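Why Does Wood Have Stripes and Spots?

Hi, Oisín Ní Chonaill here again! Last month I told you how leaves drink sunlight, and a lot of you wrote in to ask about the rest of the tree. So today we're going inside the trunk. No saw needed.

Let's start with something you may know already. If you look at the top of a tree stump, you see rings. Each ring is one year of growing. In spring the tree has plenty of water and it grows fast, so it makes pale, soft wood. Later in the summer it slows down and makes darker, harder wood. One pale band and one dark band together make one year.

I once counted the rings on a stump in the woods at Bodholm, and I got to 100 before I lost my place and had to start over. The second time I got 3 more. (Counting rings is harder than it sounds. Stick a pin in every time you get to ten!)

Now, a tree trunk is kind of like a tall stack of paper cups, one inside the other. Every year the tree adds a new cup on the outside. It never takes the old ones away. The skinny little tree it used to be is still in there, right in the middle. I think about that a lot when I walk past the big oak at the end of Lenihan Road.

So what happens when you cut a board? You slice down through all those cups at once, the long way. The rings turn into lines, and we call those lines the grain. If the tree grew straight and you cut right through the middle, the lines come out straight too. If you cut nearer the outside, or the trunk had a bend in it, you get waves and swoops and pointy arches.

And the spots? Those are knots. A knot is the place where a branch used to be! The branch starts deep inside the trunk, and as the trunk gets fatter it grows around the bottom of the branch, a little more each year. When the board is cut, the saw goes through the branch as well, and there it is, a dark circle or an oval. The grain has to squeeze past it on both sides, like water in a creek going around a rock.
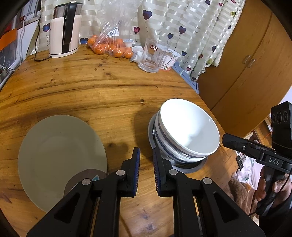
Wavy grain and dark knots on a wooden table.

Some knots stay put forever and some fall out and leave a hole. It depends on the branch. If it was alive, its wood was joined to the trunk's wood and it holds on tight. If it was already dead, the trunk just grew around it – and a knot like that can pop right out. My grandpa's shed had a knothole at just the right height for spying on the chickens.

Try it yourself! You need a sheet of paper, a crayon with the wrapper peeled off and a piece of bare, rough wood. Ask a grown-up which piece you can use. Lay the paper on top, hold it still and rub with the side of the crayon. The grain shows up like magic. See if you can find a knot and catch that too.

Next time: why bark cracks, and what lives in the cracks. Bring your magnifying glass!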